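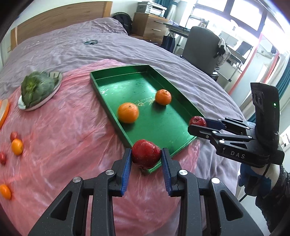

Elach Orchard Project: Spring Progress Report to the Keskinen Fund

27 April 2021

Where things stand

The orchard at Grullside is in bloom and we could not be happier with how it looks. When we wrote to you in the fall, half of the lower slope was still bramble and the old trees hadn't been pruned in years. Now you can walk from the road gate to the creek without snagging your coat, and the early trees are white from top to bottom. The later ones are at pink bud and should open next week if the nights stay mild.

Pruning and planting

Winter pruning took 11 weeks, which is longer than we planned. Snow stopped us twice, and several of the big trees on the north side had so much crossed and dead wood that we decided to spread the work over two winters. Taking it all off at once would have pushed them into a forest of water sprouts. They have had their first cut, mostly dead limbs and a few large branches shading the middle, and the rest can wait until January.

We planted 113 young trees along the lower slope. All are apples on semi-dwarf rootstock, staked, mulched and fitted with trunk guards. The mix leans toward late keepers, because that is what people in Grullside kept telling us they wanted: something that will still be good to eat in February. We also put in a short row of crab apples by the creek to help with pollination, and the bees have found them already!

A handful of the new trees are slow to leaf out. We scratched the bark and found green underneath on every one, so we are leaving them alone and watering well.

The grafting day

This was the high point of the season for us. The Danthorpe grange hall let us have the big room for a Saturday, and we spread scion wood from the oldest Grullside trees across the long tables, labeled by row. People learned the whip-and-tongue cut on prunings first and then moved on to real rootstocks. There were a lot of bandaged thumbs by lunch. The finished grafts are heeled in beside the tool shed, and the buds are swelling on most of them. Several of those parent trees are of kinds we have not been able to put a name to, and it is a real relief to have young copies coming along in case we lose one in a storm.

We ran out of grafting knives early and people had to share. Next year we would like to have enough for everyone, plus a box of cut-proof gloves.

Fruit sharing

The stored fruit from last fall went further than we hoped. By the time we swept out the cellar we had given away 876 boxes, most of them through the Danthorpe food pantry and the two elementary schools. The schools asked for smaller apples that fit a child's hand, so we now sort for size as we pick. The pantry asked for cooking apples with a recipe card tucked in, and the apple and onion one seems to be the favorite.

Storage is our weak spot. The cellar runs too warm by March, and the last of the fruit was soft — fine for sauce, but not for eating fresh. An insulated door would help a good deal, and we have asked for two quotes.

Money

Spending is close to the budget you approved. Trees and stakes came in a little under. Fencing came in over, as lumber prices have climbed all winter, and we covered the difference by building the compost bays from old fence boards. We have not touched the money set aside for the cider press, and would like to hold it until the shed roof is finished. A full statement is attached.

Coming up

In May we will finish the deer fence on the creek side, thin the fruit on the younger trees and start the evening orchard walks. There will be 11 of them through the summer, free and open to anyone, with the first one on blossom and bees.

We would love to have you come out while the late trees are still in flower. The lane is rutted past the bridge, so park at the road gate and wear boots.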